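Robot PC Teardown Bench: Frequently Asked Questions
Last updated 21 July 2025

Written by Elis Gape for members of the Dadcombe shared workshop, and for the people who keep emailing us. I was against this project when it was proposed and I am still not sold on it, so expect answers in that spirit.

The job is old desktop computers: parts out, parts in, done by arm. The bench carries the project name Melari.

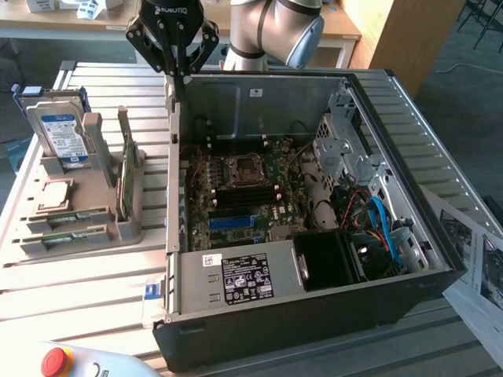
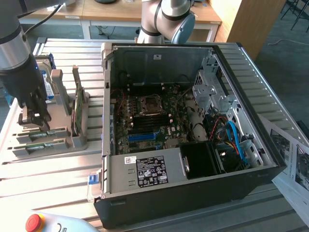
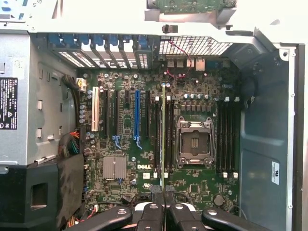 Is it faster than a person?

No. Kagiso Nkuna can strip the memory, processor and drive from an office tower in under 5 minutes while talking about something else. Our best full run took nearly 9 times as long as he does, and that was a good day. Anyone who tells you a hobby arm setup will beat a patient human with a screwdriver is selling arms.

Then why do it?

Gleice Prado's argument is that we get offered more dead office machines than we have evenings. If the bench can plod through them unattended, slow is fine. I accept the logic. I would like to see the unattended part before I applaud, and so far somebody has stood next to it every time.

Does it open the case by itself?

No. You lay the tower on its side and take the panel off by hand. We tried a latch routine in October and gave it up after seven attempts. Every maker hides the latch somewhere different.

What is the hardest part?

Memory, going back in. Pulling a module is mostly a matter of opening the clips and lifting straight. Seating one means finding a thin slot, lining up the notch and then pushing harder than feels polite. If the module is tilted a hair, the push goes into the board. We have cracked one slot that way.

Can it put a processor back?

We let it lift processors out. Putting them in is done by hand for now, and if it were up to me it would stay that way. Socket contacts bend if you look at them wrong. Everaldo Vieira disagrees and has a plan with a suction cup. I have asked to see it work on scrap boards first.

Why bother with the parts fixture?

Because picking a part off a bare table is a much harder problem than picking it out of a slot. The first version was too tight and the modules stuck. The second has more room at the top of each slot. If you build only one thing from this page, build that.

How does it know where the slots are?

Mostly, we tell it. Positions are taught by hand for each model of computer, and the camera makes small corrections. I mention this since visitors tend to assume it is working everything out for itself. Give it a model it has not been taught and it will be lost.

What about static?

Strap on, bench grounded, same as any repair work. The robot does not excuse you from it.

Do the rebuilt machines boot?

Most do. We don't have enough of them to quote a rate and I won't make one up. The bench log is in the Alto folder on the shared drive - failures included, at my insistence.

Is it safe to stand near?

Read the arm manual, keep the stop button within reach, and keep your hands out of the case while a program is loaded. Running slowly makes it less dangerous, but a slow arm can still trap a finger against sheet metal.

Can I bring in my own computer?

Only if you can live without it. Take the drive out and back it up first. Silvana Falcão keeps the sign-up list by the door, and she will ask you twice whether you meant it.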